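# Obstteller »Ukine« – Steingut, cremefarben

Artikelnummer 3419
Produktgruppe: Tischausstattung, Servieren
Stand: 9. Juni 2019

Der Obstteller »Ukine« gehört zur Serie Hondholm und ist für das Anrichten von ganzem Obst auf Ess-, Beistell- und Besprechungstischen vorgesehen. Er wird in Wohngruppen, Schulküchen, Kantinen und Pausenräumen ebenso eingesetzt wie im privaten Haushalt. Entworfen wurde die Serie von Yabsira Nigatu für das Haus Ledesma, das die Teller auch in Deutschland vertreibt.

## Form und Verwendung

Die runde, flach gehaltene Form erlaubt es, Früchte unterschiedlicher Größe nebeneinander auszulegen. Gegenüber einer tiefen Schale hat dies den Vorteil, dass die einzelnen Stücke sichtbar bleiben und Druckstellen frühzeitig erkannt werden. Empfohlen wird eine einlagige Belegung. Mandarinen, Äpfel und Pflaumen können ohne Unterlage aufgelegt werden; bei sehr reifem Obst ist ein Blatt Küchenpapier zweckmäßig.

Der cremefarbene Ton ist auf gemusterte Tischwäsche abgestimmt. Auf karierten Decken in hellen Blau-, Braun- und Grautönen tritt der Teller ruhig zurück, während kräftige Fruchtfarben wie Orange, Rot und Dunkelviolett deutlich zur Geltung kommen.

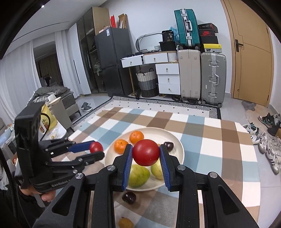 *Runder cremefarbener Teller mit Mandarinen und weiterem Obst auf karierter Tischdecke.*

Für den täglichen Gebrauch empfiehlt es sich, den Teller morgens neu zu belegen und angeschnittenes Obst getrennt zu lagern. Stark nachreifende Sorten, insbesondere Bananen und Äpfel, sollten nicht über längere Zeit gemeinsam mit empfindlichen Früchten ausliegen. Die Aufbewahrung des bestückten Tellers im Kühlschrank ist möglich, sofern das Fach ausreichend tief ist. Vor dem Einstellen sind die Maße zu prüfen.

## Technische Angaben

| Merkmal | Angabe |
|---|---|
| Material | Steingut, glasiert |
| Farbe | Creme |
| Form | rund |
| Spülmaschine | geeignet |
| Mikrowelle | geeignet, ohne Aufdeckung von Glasurschäden |
| Backofen | nicht geeignet |
| Verpackungseinheit | 6 Stück |

Die Glasur ist für den Kontakt mit Lebensmitteln bestimmt. Geringfügige Abweichungen im Farbton zwischen einzelnen Bränden sind herstellungsbedingt und stellen keinen Mangel dar. Wer größere Mengen in einheitlichem Ton benötigt, wird gebeten, dies bei der Bestellung zu vermerken – eine Auswahl aus demselben Brand ist nach Verfügbarkeit möglich.

## Pflege

Fruchtsäfte, vor allem von dunklen Kirschen und Pflaumen, sind möglichst bald mit lauwarmem Wasser abzuspülen. Auf scheuernde Schwämme und Pulver ist zu verzichten. Beim Stapeln sollte zwischen je zwei Teller eine weiche Zwischenlage gelegt werden. Teller mit Absplitterungen am Rand sind auszusondern.

## Bestellung und Lieferung

Die Auslieferung erfolgt ab Lager Clarnville. Lagerware wird in der Regel innerhalb einer Woche versandt. Der Jahresvorrat beträgt rund 2000 Teller; für Bestellungen ab 20 Verpackungseinheiten ist eine vorherige Anfrage erforderlich. Im Juli ruht der Versand wegen der Inventur für einige Tage, bereits bestätigte Aufträge werden davor ausgeliefert.

Einzelstücke können als Muster angefordert werden. Die Musterkosten werden bei einer nachfolgenden Bestellung angerechnet. Transportschäden sind unverzüglich nach Erhalt schriftlich anzuzeigen, unter Angabe der Artikelnummer und der Auftragsnummer vom Lieferschein.

Obst, Tischdecken und sonstige Dekoration sind nicht Bestandteil des Lieferumfangs.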